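Stusach PW-42 Cabinet Parts Washer
Set-Up and Operating Guide

Section 3. Installation and First Fill

This section covers placement, leveling, electrical connection, first fill and the first wash cycle. Read Section 2 (Safety) before starting. Steps marked with an asterisk must be carried out by a licensed electrician where local code requires it.

3.1 Before you begin

Tools and supplies needed:

Spirit level, 24 in or longer
19 mm open-end wrench
Flat-blade screwdriver
Vornero Alkaline Concentrate, one 10-liter container
Clean tap water, 42 liters
Chemical-resistant gloves and splash goggles

Check the packing list against the parts in the crate. The drain hose, strainer basket and spare door gasket are packed inside the wash chamber, under the turntable. Remove them before connecting power.

CAUTION: The cabinet is top-heavy with the door open. Keep the door latched and the shipping strap in place until the cabinet is on its final footing.

3.2 Placing the cabinet

1. Choose a flat concrete floor that can carry the full weight of the machine with the tank filled and the turntable loaded. Do not install on a raised wooden floor.

2. Leave at least 24 in of clearance behind the cabinet and 36 in at the door. The rear panel must come off for pump service.

3. Lower the cabinet onto the floor. Cut the shipping strap and remove the two red transport bolts from the turntable shaft. Keep the bolts. They must be refitted if the machine is moved.

4. Open the door and lay the level across the turntable rails, first left to right, then front to back. Adjust the leveling feet with the 19 mm wrench until both readings are true.

5. Tighten the lock nut on each foot against the base. Check the level again.

Note: A cabinet that is out of level will leave a pool in the back corner of the chamber after each drain. The low-fluid switch may also trip early.

3.3 Electrical connection*

1. Confirm that the supply matches the data plate on the right side of the cabinet. The plate also shows the serial number, which you will need for any service call.

2. Switch off and lock out the supply at the panel.

3. Feed the cable through the strain relief at the rear and connect it to terminal block TB1 as shown in the wiring diagram inside the control box door.

4. Close the control box and restore power. The display shows the model code, then IDLE.

5. Jog the pump for one second with the TEST key. The arrow on the motor housing shows the correct direction. On three-phase models, if the motor turns the wrong way, lock out the supply and swap any two supply leads.

CAUTION: Do not run the pump dry for longer than one second. The shaft seal is cooled by the wash fluid and will score.

3.4 First fill

1. Fit the strainer basket in the sump opening with the handle facing the door.

2. Close the drain valve (handle crosswise to the pipe).

3. Add 42 liters of water through the chamber. The fluid should reach the lower mark on the sight glass.

4. Put on gloves and goggles. Add 2 liters of Vornero Alkaline Concentrate slowly, pouring close to the surface. Always add concentrate to water.

5. Switch on the heater. Warm-up time depends on the temperature of the incoming water. The display changes from HEAT to READY at the set point.

Note: McKinnon rust inhibitor may be added after the first cycle. Do not add it to a cold tank, where it will separate and coat the sight glass.

3.5 Sorting and staging parts

Parts should be sorted by material before loading. Aluminum and zinc parts need the mild program (P2). Steel and cast iron may be run on P1.

1. Scrape off heavy grease and gasket residue by hand.

2. Place parts waiting to be washed in open-topped bins near the door. Use a separate bin for washed parts, and keep the two sets apart.

3. Lay parts in a single layer where possible. Stacked parts trap grit between their faces and may scratch when lifted out.

4. Remove batteries, paper tags and any plastic caps not rated for the set temperature.

3.6 First wash cycle

1. Load the turntable evenly. Nothing may extend past the outer ring.

2. Turn the table one full turn by hand and check that all parts clear the spray arms.

3. Close and latch the door. Select P1 and press START.

4. During the cycle, look for leaks at the door gasket, pump union and drain valve.

5. When the display shows END, wait two minutes before opening the door. Stand to the hinge side as it opens.

CAUTION: Parts and chamber walls are hot after a cycle. Wear heat-resistant gloves when unloading.

If the display shows E10, the door switch has not closed. Check the latch for packing foam and adjust the striker plate. If the code returns, contact your Vallus service center and quote bulletin 3435.

3.7 After the first cycle

1. Switch off the heater and allow the tank to cool.

2. Remove and rinse the strainer basket.

3. Retighten the pump union and check the sight glass. Top up with water if the level is below the lower mark.

4. Enter the fill date and concentrate quantity in the service log at the back of this guide.

Revision C, Oct 29, 2021

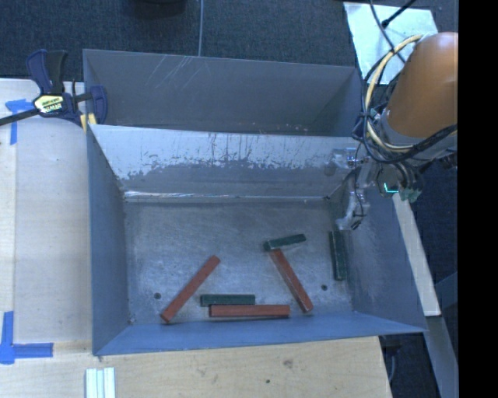
Figure 3-1. Blocks in an open-topped metal bin, single layer.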